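Visit to the Laxdal Wool Mill Open Day
Posted July 19, 2026

We drove out to Laxdal for the mill's open day, which they hold once each summer. The trip from our place is 158 miles, most of it two-lane road, and we left early enough to get there before the gates opened. Parking was in a mowed field behind the dye house. It was free.

Check-in was at a folding table by the loading dock. They gave us a paper wristband and a map, and told us the first tour was full. We signed up for the second one and spent the wait in the yard, where a local group was showing how to skirt a fleece. They let people try it. My hands smelled like sheep until dinner.

Our guide was Grethe Hviid, who runs the carding room. She took a group of 18 through the building in the order the wool goes through it. Sorting and scouring come first, on the ground floor. The scouring line is four long tanks with rakes that push the wool slowly from one to the next. Grethe said the water has to stay hot enough to melt the grease but the wool can't be knocked around much or it felts. The lanolin is skimmed off and sold to a soap maker.

Carding is upstairs and it is loud. They hand out foam earplugs at the door, and you should take them. There are two carding machines. The older one came secondhand from a mill that closed, and it still does all the coarse wool. The newer one handles the finer yarn they sell under the Setus name. It was not running when we went through because a belt was being changed, so we only saw the web come off the old one.

After that is spinning, then plying, then the skeining room. The spinning frame has 204 spindles. A man was walking up and down it joining broken ends by hand, and he did it so fast that I had to watch four or five times to see how. Somebody asked if he ever gets his fingers caught. He said not lately.

The dye house was the part I had come for. Steinar Grímsdóttir does the color matching and talked for a good half hour, longer than the schedule allowed. The mill keeps 179 colors on its card. The reds are the hardest to repeat from one batch to the next, and that is why the labels carry a lot number. Knit from one lot if you can. If you can't, alternate skeins every two rows.

Lunch was lamb soup and bread in a tent, cash only. The line was long but moved.

The mill store had seconds in bins by the pound. I bought a sweater's worth of gray Setus and two skeins of a brick red that I have no plan for. The regular yarn was the same price as online, so look through the bins first.
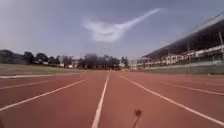 The running track, red with white lane lines.

If you go next year, a few notes. Sign up for a tour as soon as you get there. Wear closed shoes, as they turned away a woman in sandals at the scouring room. The stairs to the carding room are steep and there is no elevator. Dogs are allowed in the yard but not inside.

The store is open through the end of August, then closes for two weeks while they do inventory.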